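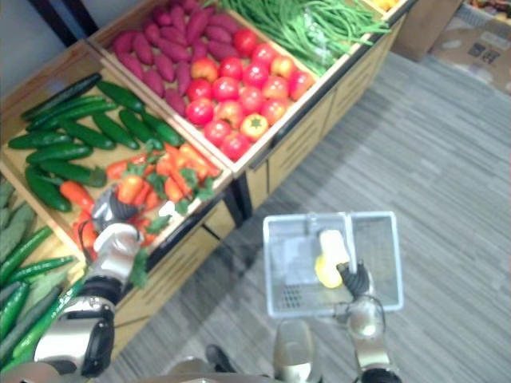
左手はニンジンのトレイ、右手は買い物かごの持ち手。Wiltdale共同工房にて、双腕機「Vrabec」。

12月の作業記録

Wiltdale共同工房で製作を続けております双腕ロボット「Vrabec」について、前回の更新以降の進捗をご報告いたします。前回は肩部の固定方法と配線の引き直しまでを記載いたしました。今回は、陳列台から品物を取り、反対の手に提げたかごへ移す作業について、台の改修、かごの保持、ケーブルの取り回し、把持の調整の順に記します。

なお、本機は個人の製作物であり、工房としての事業ではありません。記載内容の誤りは、すべて筆者の責によるものです。

一、陳列台について

青果売場を模した木製の陳列台は、夏に製作した旧台の骨組みを残し、上部を作り直したものです。旧台は天板が水平であったため、品物が奥へ転がると手首の角度が足りず、腕を伸ばし切った姿勢で止まることがたびたびありました。新しい台では区画を手前へ傾け、品物の側から手に近づいてくるように改めております。

傾斜の決定には思いのほか時間を要しました。急にすれば取りやすくなりますが、一つ抜いた拍子に山全体が手前へ崩れます。とりわけトマトは丸いため崩れやすく、最初の角度では抜くたびに床まで落ちました。最終的には角度を浅くし、手前の縁を高くすることで落ち着いております。縁を高くした結果、今度は指の背が縁に当たるようになりましたので、進入経路を上方からに変更いたしました。

品物はすべて食品模型です。ニンジン、キュウリ、サツマイモ、トマト、サヤインゲンなどを種類ごとに盛っております。本物を使用しなかったのは、傷むことに加え、同じ条件で翌週も作業を続けたかったためです。ただし模型は表面に艶があり、照明の映り込みが認識に影響いたします。キュウリの山では、光った部分を別の物体の境界と誤って読み取る例が目立ちました。照明の位置を移してある程度は改善しましたが、解決には至っておりません。

前面の引き出しには、工具と予備の指先部品を収納しております。取っ手を横長の切り込みとしたのは、金物が突き出していると腕の外側のケーブルが掛かるおそれがあるためです。旧台では実際にこれで一度、コネクタを抜いてしまいました。

二、かごの保持

かごは樹脂製で、中央に持ち手が一本あり、底が網目になったものを使用しております。軽く、落としても割れず、底が透けて中の様子を確認しやすい点で採用いたしました。

当初は、かごを床に置いたまま品物を落とし込む方式を考えておりました。しかし床置きでは左腕を大きく下げる必要があり、台との往復に時間がかかります。そこで右手に提げる方式へ変更したところ、別の問題が生じました。持ち手が細く、指の間で回転するのです。品物が片側に寄るとかごが傾き、次の品物がその低い側へ転がって、さらに傾きが増します。

対策として、右手の指を深く掛け、掌側の部品に持ち手を押し当てる握り方に改めました。指先のみでつまむ従前の握り方と比べ、傾きは明らかに小さくなっております。また、左手が品物を放す位置も見直しました。以前はかごの中心を狙っておりましたが、持ち手が中央を通っているため、手首がこれに当たります。現在は持ち手の脇へ、向きを立てて下ろす設定です。

握力の設定については、強ければよいというものでもありません。強い設定のまま長く保持すると指の駆動部が熱を持ち、保護機能が働いて力が抜けます。かごを提げたまま待機する時間が長い作業では、この点への配慮が欠かせません。待機中は握力を下げ、品物を受ける直前に戻す手順としております。

三、ケーブルの取り回し

左腕のケーブルは、現在も外側に沿わせております。内部に通す案も検討いたしましたが、関節ごとに余長を確保する空間がなく、断念いたしました。外側であれば点検も交換も容易です。見栄えの点ではご指摘を受けることもありますが、当面は現状を維持いたします。

固定具の間隔は76ミリメートルといたしました。これより広くとると肘を曲げた際にたるみが外へ膨らみ、トレイの縁に触れます。狭くすると今度は曲げに対する余裕がなくなり、被覆に癖がつきます。固定具はFlodtonの面ファスナー式を使用しており、結束バンドと異なって張り具合を何度でも直せるため、試行錯誤の段階では大変重宝しております。

四、把持の調整

左手の把持については、ニンジンを中心に調整を進めました。ニンジンは葉付きの模型であり、この葉がなかなかの難物です。根の部分をつかんだつもりでも、指の間に隣の葉が挟まり、持ち上げると2本が連なって上がってまいります。逆に葉のみをつかむと、搬送の途中で根が振れ、かごの縁に当たって落ちます。

そこで、指を大きく開いて山に差し入れ、一度わずかに揺すってから閉じる動作を追加いたしました。揺する動作は、工房の利用者であるZdeňka Hudec氏のご助言によるものです。氏は木工を専門とされており、ロボットの製作経験はないとのことでしたが、箱から釘を一本だけ取り出すときの手つきを実演してくださいました。筆者は指先の形状ばかりを気にかけておりましたので、たいへん参考になりました。

変更後、ニンジンのみを対象に60回の試行を行いました。判定は、一本のみをつかみ、かごに入るまで落とさなかった場合を成功としております。記録用紙の集計が済んでおりませんので、成功の割合は次回に掲載いたします。集計前の印象を数字のように書くことは差し控えます。

失敗の傾向については、現時点で記せることがあります。山が高いうちは指が深く入らず、表面の一本を弾き飛ばす失敗が多く見られました。山が低くなると、今度は指先がトレイの底に当たります。木の面に当たる音がいたしますので、離れていてもわかります。底当たりを検出して指を戻す処理は組み込み済みですが、反応が遅く、改善の余地があります。

サツマイモは形が不揃いながら、葉がないため比較的容易です。トマトは指の開きを合わせれば取れますが、隣のトマトを押して山が動きます。サヤインゲンは細く、絡み合っておりますので、現在の指では一本ずつ取ることができません。まとめて取る作業と割り切るか、指先を別に用意するか、検討中です。

五、制御基板の不具合

作業の終盤に、右手の制御基板が応答しなくなる現象が発生いたしました。電源を入れ直せば復旧いたしますが、かごを提げた状態で止まると、その後の復帰動作が厄介です。基板はSkonardの旧型で、譲り受けた時点ですでに使用歴のあるものでした。

調査の結果、コネクタの差し込みが浅く、腕を上げた姿勢でのみ接触が悪くなることがわかりました。端子を清掃し、抜け止めを追加して以降、同じ現象は出ておりません。ただし、確認に充てた期間が短いため、解決と判断するのはもう少し先といたします。予備の基板を2枚、手配しております。

六、床面に関する事項

作業場所の床は灰色の縞のカーペットです。木の床に比べて落下音が小さく、模型も傷みにくいため、この種の作業には適しております。一方、台の脚が沈むので、設置の翌日には水平が狂います。作業前に水準器で確認し、必要に応じて薄板を挟む手順を、作業票の先頭に加えました。

また、細かなねじを落とした場合の捜索は困難を極めます。先日も指先部品の止めねじを一本紛失し、磁石を引いて歩きましたが、見つかりませんでした。お心当たりの利用者の方は、工具棚の小皿へお戻しいただければ幸いです。

七、今後の予定

次回までに、60回分の集計、底当たり検出の見直し、トマトの区画の仕切りの追加を行う予定です。仕切りは薄い木板を考えておりますが、指の進入を妨げるようであれば布に変更いたします。かごが満たされた後に台の脇へ下ろす動作は未着手であり、床までの距離の測り方から検討が必要です。

陳列台の図面につきましてお問い合わせをいただいておりますが、縁の高さを現物合わせで変更したため、手元の図面と実物が一致しておりません。修正が済み次第、本ブログに掲載いたします。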